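About us: Hutlow and the Caron cell
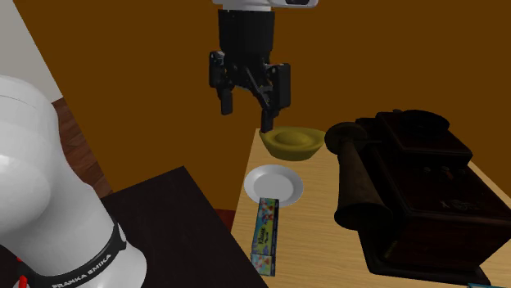

Hutlow sets up and looks after small robot cells for schools, colleges and a few workshops. Most of our time goes on one of them, the Caron cell, which we keep both as a simulation and as a working copy at our unit in Plulside. Anything we change on the working copy is tried in the simulation first. Clients get both when we hand a cell over.

The cell is built on a Franka Emika arm with a two-finger gripper. The arm picks up household objects from a table and puts them down again. Bowls and plates are harder than they sound. A finger has to go down inside the rim while the other stays outside, and if the height is set wrong the finger lands on the rim and the arm stops.

How the cell is looked after

Tormod Öberg started the company and still does the mechanical work. Every 900 hours of running he takes the gripper off, cleans the finger guides, checks the screws on the flange and puts it back. He then runs the arm through 87 set positions and writes down any that have drifted. The whole job takes 90 minutes if nothing needs replacing. Worn finger pads are changed in pairs.

Oratile Ndlovu keeps the simulation in step with the cell. After each service she enters the new gripper offset and table height, then reruns the same positions on screen. If the two sets of readings disagree, the cell stays off until the fault is found. Last June it was a cable clamp that had been refitted the wrong way round, and the wrist was turning short of where it should. We now mark the clamps with paint.

Repairs for other people

We take on repairs to arms and grippers we did not install. Please send the fault log and the date of the last service when you get in touch. Leave the arm as it is and do not try to re-zero it before we have seen the log. Cables, finger pads and flange bolts are kept in stock. Joint faults go back to the maker, and we can arrange the packing and collection.

Ploltutance

Ploltutance is our own set of service sheets and object layouts. It has 7 sheets, one for each joint of the arm, and a separate folder for the gripper. Clients with a service contract get a printed copy and any corrections free of charge. The current edition is dated December 2025.

Visits

The Plulside unit is open by appointment. Parking is at the rear, next to the loading door. Ring the lower bell, as the upper one belongs to the printer's next door.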